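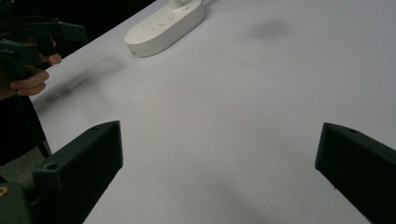
Two hand-held grippers at the white table, power strip at the far side.

Hi again! This is the page I promised on the equipment budget for the Curnemholm bench, with the captions running long as usual (I did try to trim them, you should have seen the first go). If you only came for the shopping list, it's toward the bottom.

Some background for anyone who is new. We put in for money in April, under the Anwood small equipment round, and I was the one who had to turn a wish list into a spreadsheet. I had never budgeted for robot gear before. I'd bought monitors and chairs and once a very large printer, and I figured it would be the same thing with more cables. Well, the cables part was right.

More on the picture up top

I love the fingers on these. They're dark 3D-printed plastic, a black with some green in it, blocky and squared off at the ends, with little round holes for the screws. Get close and you can make out the print layers. When I was pricing things I kept wanting to put "gripper" on one line with one price next to it, and that's a mistake I'd love to save you from. Put the fingers on their own line! They're the part that meets the work, so they're the part you'll want to reprint, reshape and fuss over, and you don't want to be begging for filament money in month two.

You can see one pair open over the bare tabletop with nothing between the fingers, and over on the left a person's hand wrapped around the other gripper. My first draft had a single hand-held unit in it. I went back and changed that to two, plus a set of spare parts, and it was the best edit I made.

The white table

I'll defend this table to anyone. It's smooth and matte with a pale surface, and the light falls on it nice and evenly. There's a smudge over on the right and a few other marks, so I've added wipes to the consumables line, which I had somehow left at zero. A table is such a dull thing to spend time on, but please do spend time on it. Measure the room, measure the door, and then measure the door again with the handle included. My quote from Bruravley listed the tabletop and the legs separately, and I only spotted that on the third read.

The power strip

Oh, the power strip. White, rounded at the ends, long and a bit domed on top, sitting right there on the tabletop. I had exactly no dollars set aside for power in the first version. Everything on my list needed charging or plugging in, and I'd planned as if electricity came free with the furniture. Before you send your own request, write down every plug you expect to use, then look at where the wall outlets are. We ended up with 4 strips on the order and I wouldn't cut any of them.

What went on the list

I get asked for this a lot, so I'm putting in the lines that people seem to want. All prices are from our own quotes, so yours will be different.

Hand-held grippers, two, from Öztürkmen: $1543 for the pair
Filament and screws for spare fingers: $68
Power strips: 4
Storage bins with lids: 3
Table, wipes, cable ties: priced locally, go haggle

The grippers are the big number, obviously, and the one everybody circles in red. I'd still say the small lines deserve more of your attention. A reviewer will happily argue with you over the big one, and you'll have all your reasons ready. Then you get the money and find yourself short one bag of screws with no line to charge it to. Ask me how many bags of screws I've paid for myself!

Stuff I'd do differently

I'd get shipping in writing. I'd ask each supplier how long the quote stays good, which for one of ours was a lot shorter than the review took. I'd put a training afternoon in the plan too, with lunch, because people need time to get comfortable holding something new and that time has to come out of somebody's week. And I'd keep a small unassigned amount at the end, called whatever your office allows you to call it. Ours goes by "bench supplies."

Next up is the storage shelf, once the bins from Bruravley get here. If you're putting together a request of your own and want the spreadsheet with the formulas left in, drop me a note through the contact page and I'll send it over.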